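Council watch: Provo contract row rumbles on

Quick one this week, deadlines all over the place. The scrutiny panel has finally put out its report on the Provo parking contract and it is not kind. 117 pages, most of them about who knew what and when the price went up. Short version: Tavville council signed before the legal advice came back. The leader's office says it was told verbally that all was fine. No note of that call has been found.

The panel also wants to see 2244 emails that the council says are "commercially sensitive". Some have been handed over, with whole paragraphs blacked out. The opposition group has asked for the rest by the end of the month and is threatening to go to the ombudsman.

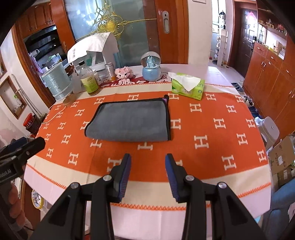

By Thandeka Swanepoel
Thursday, March 14, 2024 | Local politics

Katia Bianchini, who chairs the panel, told Tuesdays meeting she was "tired of being sent the same letter twice". Loud bit of clapping from the public seats. The leader wasn't there, his deputy read out a statement and left before questions.

Worth reading if you only have ten minutes: section four, on the Godeck bid. Cheaper by 300 pounds a month, thrown out on a point about insurance that the winning bidder hadn't met either. Nobody at Godeck would talk to me but they havent ruled out a legal challenge.

What next. Full council debates the report at the next meeting, 7pm, side door as the front steps are still shut. Written questions to the clerk by noon the day before. The contract itself has a break clause in September, and at least two members of the ruling group have told me they'd use it. Neither wants to be named yet.

More when I get it.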